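Collecting Examples at the Dumer Laboratory: A Conversation with the Program Lead

Published in the June issue of the Ljungberg Institute staff bulletin

The Gesine project entered its second phase this spring, and with it came a change in how the Institute gathers the examples from which its learning system is trained. The bulletin met with the program lead at the Dumer Laboratory to discuss the method, the pace of the work and the standards applied to it.

The lead began with the matter of scale. The first phase set a target of 1000 accepted examples, each one a complete task carried out by a trained operator who guides both arms from a control station. "We use the word 'accepted' with care," the lead said. "An operator may complete a task and still have the example set aside at review. A hesitation is acceptable. A collision with the table is not."

Operators work in sessions of 70 minutes, followed by a required break. The length was settled after a trial period in which sessions ran longer and the share of rejected examples rose toward the end of each one. According to the lead, operators had asked for the change well before the figures supported it.

Asked what an operator is told before a session, the lead described a single printed card. It names the task in one sentence, such as "put the soft toy on the plate," and states which arm should begin. It does not prescribe the path. "If ten operators move a toy in ten ways, the system has ten ways to learn from," the lead said. "The earlier cards were too detailed, and the examples that came out of them were nearly identical." 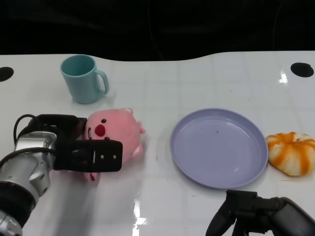
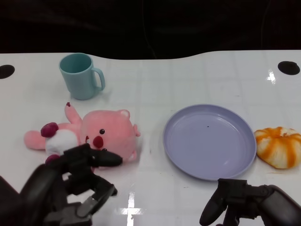 The choice of objects has been the subject of some debate within the project. The first object list, drawn up with colleagues at Otero, consisted almost entirely of rigid blocks and cylinders, and the system trained on it performed poorly when given anything that could bend or compress. The present list mixes the two kinds, so that a pink plush toy may share the table with a plastic mug and a lavender plate. "A mug keeps its shape when you close a gripper on it," the lead explained. "A plush toy gives way, and the operator has to judge how far to close. We want that judgment in the record." The list is reviewed each month, and objects that have become too familiar are retired to a cabinet.

The position of each object is also varied. Between examples the operator consults a layout sheet and resets the table, a step that new staff tend to find tedious. The lead was firm on its value. In the first phase a group of 300 examples had to be withdrawn after review showed that the mug had been returned to the same place every time, and the system had learned the place instead of the mug.

Review itself is done by 3 members of staff, none of whom may review a session they operated. Each example is watched at full speed and then again slowly, and the reviewer records a short note on the quality of the grasp. Disagreements are discussed at the weekly meeting. The lead acknowledged that this is the slowest part of the process - and the part most often proposed for reduction. "We have been asked whether the reviewing could be automated," the lead said. "In time, perhaps in part. For now I would like a person to have watched everything we train on."

The second phase will add tasks in which one arm steadies an object while the other acts on it. Training for operators on the new tasks has begun, and the revised cards are in use at the Dumer Laboratory. Staff who wish to observe a session may apply through the laboratory office, which admits visitors in the afternoon only.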